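Sour Rye Soup: Keeping Time of the Starter and Its Effect on Flavour

Group project report, Food Studies, Landeg College
Blažena Brabec, Dewanti Hartono, Kazue Maruyama
Supervisor: Oľga Štěpánek

Share
2 comments

1. Introduction

Sour rye soup is eaten across a good part of central and eastern Europe. The base is rye flour and water left to ferment in a jar until it turns sour. The liquid is then added to a broth and cooked until it thickens. Cooks finish it in many ways, with mushrooms, potatoes, sausage, boiled egg, cream or caraway, and most families who make it think their own way is the proper one.

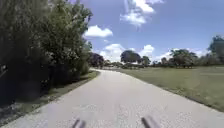
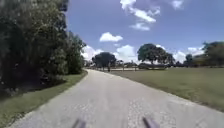

Landeg. Two views along the path, looking towards the bend on the left.

Our group chose the soup because Blažena grew up eating it and the other two of us had never tried it. We wanted to see how much the age of the sour base matters to the finished dish. Recipes disagree on this. Some say two days is enough and others ask for a week, and very few say what the difference will be.

The project question was: how does the length of fermentation change the taste and thickness of sour rye soup, when the rest of the recipe is kept the same?

2. Background

The sour base works in much the same way as the early stage of a bread sourdough. Lactic acid bacteria already present on the flour grow in the warm, wet mixture and produce acid. Wild yeasts grow as well and give off gas, so the jar needs a loose cover. The acid gives the soup its taste and also helps to keep the base from spoiling once it is ready.

Rye is used more often than wheat for this kind of soup. It ferments readily and has a stronger flavour. Wholemeal rye is usually preferred, as it still contains the bran. There are oat versions too, which are milder and paler. We read about these but did not make one.

Many older recipes add a crust of sourdough bread to get things going, or a clove of garlic, or both. Oľga advised us to leave the crust out. Bread from the shop may contain salt, improvers or added yeast, and we would not have been able to tell what was causing any difference. We kept the garlic out for the same reason and added it at the cooking stage.

The soup was at one time a cheap meal for days when meat was not eaten. A jar of base could be topped up with flour and water and kept going for a long time. Blažena's grandmother kept hers in a stone crock behind the stove and never washed it out completely, and she judged it ready by smell alone.

3. Method

3.1 Making the base

We made the base in the teaching kitchen in four glass jars, one for each keeping time. The keeping times were two, three, five and seven days. Each jar held:

248 g wholemeal rye flour (Hirnard, stoneground)
635 ml water, boiled and left to cool until lukewarm

The flour went in first, then the water a little at a time, stirring with a clean wooden spoon until there were no lumps. Each jar was covered with a piece of cotton cloth held on with string. All the jars stood on the same shelf, away from the window. We stirred them once in the morning and once in the afternoon.

The jars were started on different days so that they would all be ready on the day of the tasting. This meant the seven-day jar was started first and the two-day jar last. It took us some time to work out the plan and we had to redo it once, because the kitchen was booked by another class.

3.2 Cooking the soup

Each batch was cooked in the same type of pan, a Velico stockpot, on the same ring of the hob. The broth was made from carrot, onion, celeriac, bay leaf and allspice, with no meat. It was made in one go and divided between the batches.

For each batch we used:

2 litres vegetable broth
423 ml sour rye base, well stirred
a handful of dried mushrooms, soaked and sliced
one large potato, diced small
one clove of garlic, crushed
salt, marjoram and a little caraway

The mushrooms and potato were simmered in the broth until the potato was soft. The base was then poured in slowly while another person whisked. If it goes in too fast it forms lumps, and we found this out on our practice batch. The soup was brought back to a gentle boil and kept there for ten minutes, with stirring. Garlic and marjoram were added at the end.

We did not add cream or egg to the test batches. Cream softens the sourness and would have hidden what we were trying to compare. We did serve both afterwards, once the forms had been collected.

3.3 Tasting

The tasters were students from our own year and the year above. Each person received a small bowl of every batch, marked with a letter. They were asked to give a score for sourness, thickness and general liking, and to write a few words if they wanted to. Plain bread and water were on the table.

Sabina Charvát from the year above ran the tasting for us so that we would not give anything away by our faces. She also kept the bowls warm, which was harder than we had expected – the last bowls went out noticeably cooler than the first.

4. Results

4.1 The jars

After the first day all the jars looked much the same, with flour settled at the bottom and a cloudy liquid above. By the second day there were bubbles, and the smell was of wet grain with only a slight sharpness. On the third day the smell was clearly sour. The five-day jar smelled of apple and yoghurt, according to Kazue's notes, and the seven-day jar was sharper again, closer to vinegar. No jar showed any mould.

The seven-day jar was less active by the end. The bubbling had nearly stopped and a grey-brown liquid had separated on top. This stirred back in without trouble.

4.2 Sourness

The two-day soup was scored as hardly sour at all. Several tasters wrote that it was like a thick mushroom soup, or that it tasted of flour. The three-day soup was scored as mildly sour. The five-day and seven-day soups were both scored as strongly sour, and the gap between these two was smaller than the gap between two and three days.

4.3 Thickness

The two-day and three-day soups were the thickest. The seven-day soup was the thinnest, although it still coated a spoon. We had expected all the batches to be equal, as the amount of flour was the same in each. Our best explanation is that some of the starch had been broken down in the older jars. We did not have the means to test this.

It is also possible that the jars were not stirred equally well before measuring. Flour sinks quickly, and a jug filled from the top would hold less of it. We tried to be careful but the person measuring was not the same each time.

4.4 Liking

The five-day soup was liked best overall and the two-day soup least. The seven-day soup divided people. Those who had eaten this kind of soup before tended to score it highly, and some of the others left most of the bowl. One comment said it needed an egg. Another said it would be good with a hangover.

5. Discussion

The results suggest that two days was too short under our conditions. The kitchen is fairly cool at night, and the heating is off from the evening until early morning. In a warmer room the base would probably have been ready sooner. A recipe that gives only a number of days is therefore not very helpful unless it says something about the temperature as well. We should have recorded the temperature of the shelf and did not.

The kind of flour may also matter. We bought one type only. Dewanti wanted to compare it with a lighter rye from Wollier, which is finely sieved, and this would be a sensible next step. It would have doubled the number of jars and there was not enough shelf space.

Our tasters were few and all of a similar age. Most had not eaten the soup before, so their liking scores say more about a first impression than about what a regular eater would want. The cooling of the bowls was a further weakness. With a second hob or a hot cupboard this could be put right.

We were surprised by how much the final seasoning changed the soup. After the tasting we added cream and half a boiled egg to what was left of the seven-day batch, and people who had not liked it came back for more. This was not part of the test and we have not counted it in the results.

6. Conclusion

Longer keeping gave a more sour and slightly thinner soup. Most of the change in sourness happened by the fifth day. For this flour, in this kitchen, we would recommend five days for a soup served plain and seven days for one finished with cream.

7. Division of work

Blažena planned the recipe and cooked the test batches. Kazue kept the jar notes and drew up the scoring form. Dewanti made the broth, bought the ingredients and put the scores together. All three of us wrote the report.

8. Thanks

We thank Oľga Štěpánek for her advice and for letting us use the shelf in the dry store, Sabina Charvát for running the tasting, and everyone who ate four bowls of soup before lunch.

2 comments
Share this report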